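Bottle night and the pink liner question
Home forum > Kitchen and laundry > Recycling

wrenandkettle
Hello all! We're saving our empties for the refund again (900 handed in since November, I'm rather proud) and I still can't settle on a bin. I've been eyeing the tall Flalen, but my other half reckons any old round tub with a bag in it will do. What do you all use? 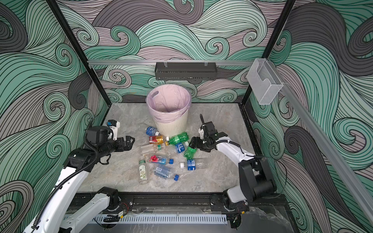
mossy_gutters
Liners are my hobby horse, so forgive me. I'd go for the sort with cut-out handles every time, folded well down over the rim like the pale pink one in the cream bin there, and then you've got something to grab when it's full. Colour's a matter of taste – mine are whatever Batora has on special.

plumjamjar
I'm going to disagree, sorry mossy! A bag just gets sticky. I tip ours straight into a bare bin and hose it out. And that big green soft drink bottle would take up half the room unless you squash it first.

mossy_gutters
Our depot won't take them squashed, love, so do check yours.

wrenandkettle
Ours wants them whole too. Round tub and a bag it is, then, and I'll leave the Flalen in the shop.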